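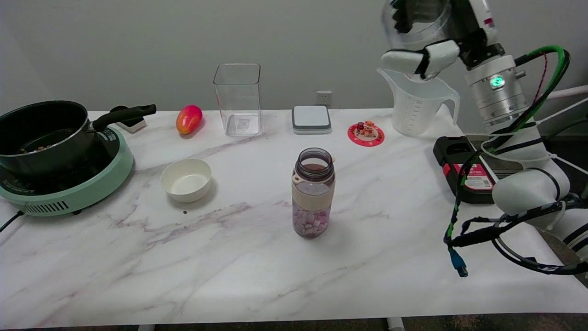 The kitchen corner on Flader Street, marshmallows and all.

I'd been renting the upstairs place on Flader for 5 months when I decided I was going to invent a drink. Not a fancy one! Just something to beat the cocoa at Tzavaras, which costs too much and comes with exactly 4 marshmallows (I always fish them out first).

So I cleared off the marble-looking table, plugged in the little green cooktop and got out the saucepan. My aunt's recipe said 700 grams of something, but the page had a stain right over the word, so I was already guessing. Sugar? Milk? Surely not nutmeg.

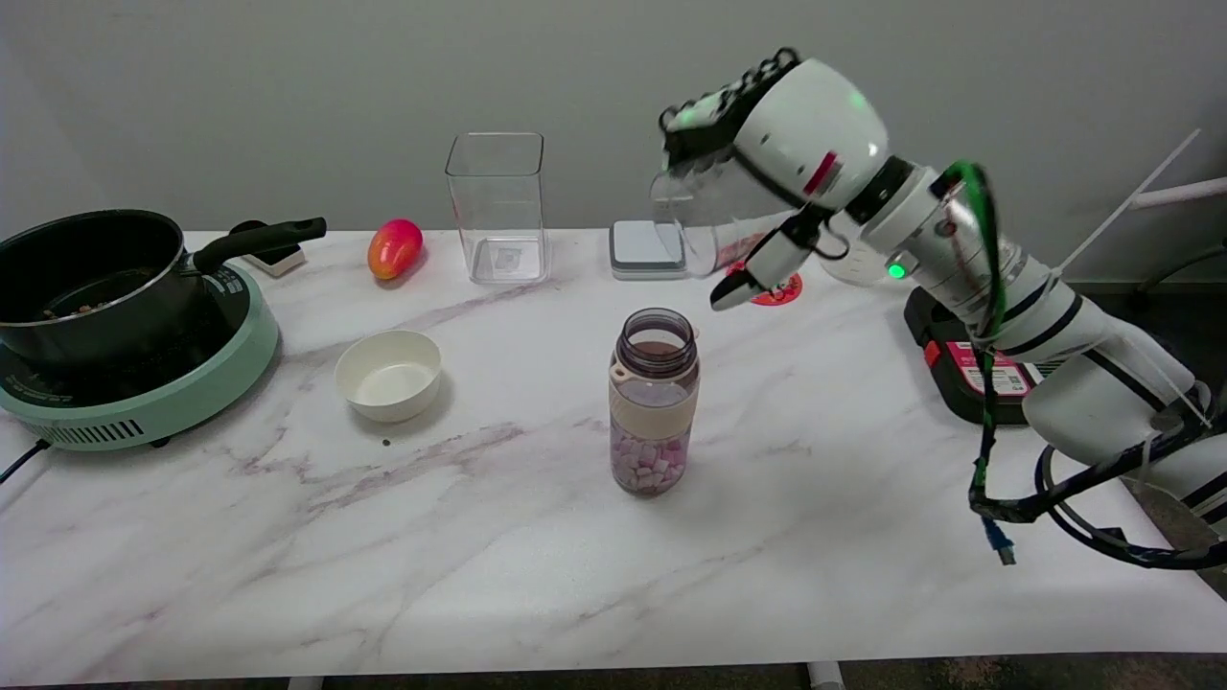 I called my aunt. She didn't pick up, she never does before 9, so I sat and looked at the mango I'd been promising myself since Tuesday and thought about quitting. The marshmallows were already in the water bottle, pink ones and white ones, and you can't really put them back in the bag after that.

Then the phone rang.

"It's flour," she said. "That's the page for bread, sweetie. The cocoa's on the back."

I turned it over. There it was, in her round blue handwriting, with a note squeezed in at the bottom: do not let her make this alone. I read it out loud to her and she laughed so hard she had to put the phone down.

"I'm coming over," she said. "Don't touch the stove."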